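Water softener or just live with it?
Forum: Plumbing and Water > Softeners and Filters

tamarack_ridge
We moved to the Jemcombe side of the county in September and the water is very hard. The showerhead was half clogged in two months and the kettle has a crust in it. I got a quote for a Hollau softener, 1165 installed, with the drain line run to the laundry tub. My wife thinks we should skip it and buy vinegar. What have people here done? City water, two bathrooms, slab foundation.

pbj_and_solder
Did you get the hardness in grains, or did the salesman just say "very hard"? Get a number before you spend anything. The utility should have it in their yearly report.

tamarack_ridge
He did a drop test at the tap and wrote down "high." I'll look up the report.

millrace44
We had one put in at our last house and I would do it again. Soap lathers, towels are softer, and I stopped replacing shower cartridges. The Hollau is a decent unit. The bypass valve is stiff, so turn it a few times a year or it will seize.

quietfaucet
I'll disagree. I had a softener for years and took it out. You're hauling salt bags, you lose floor space, and the water feels slimy in the shower. I descale the kettle with citric acid and run the same stuff through the dishwasher once a month. Costs next to nothing.

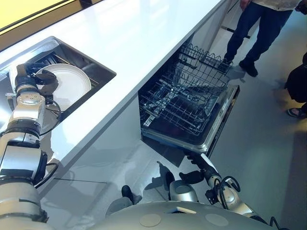 The dishes are the part people complain about most, and in my experience it's mostly a detergent and rinse aid problem. Set the rinse aid dial up to the highest number and try that before you buy equipment. If glasses still come out cloudy and vinegar doesn't clear them, that's etching and nothing will fix it.

millrace44
Rinse aid does nothing for a water heater. My old tank had so much scale in the bottom that it popped every time the burner came on. What did yours look like?

quietfaucet
I flush mine every spring. It's fine.

millrace44
Most people don't flush theirs.

grady_flats
Before you sign, ask where the outside spigots branch off. Ours were plumbed after the softener by mistake and we were watering the yard with softened water all summer. It was a pain to reroute on a slab. Also ask for a separate unsoftened cold tap at the kitchen sink if you want one for drinking.

pbj_and_solder
Agree on the spigots. And get a second quote. Kanaan will price the unit and the labor as separate lines so you can see what you're paying for. The Jostance units are smaller if space is tight, but the resin tank is small too and it regenerates more often.

tamarack_ridge
Found the report. It says 19 grains.

pbj_and_solder
Then I'd put one in. At 5 or 6 I would have sided with quietfaucet.

quietfaucet
19 is a lot more than I have. I'd still try citric acid for a couple of months, but I see the argument.

tamarack_ridge
Kanaan is coming out to quote it. I'll ask about the spigots and the kitchen tap - the current quote doesn't mention either one. Does anybody know if the drain line needs an air gap at the laundry tub?

grady_flats
Yes. Don't let them push the hose down into the drain.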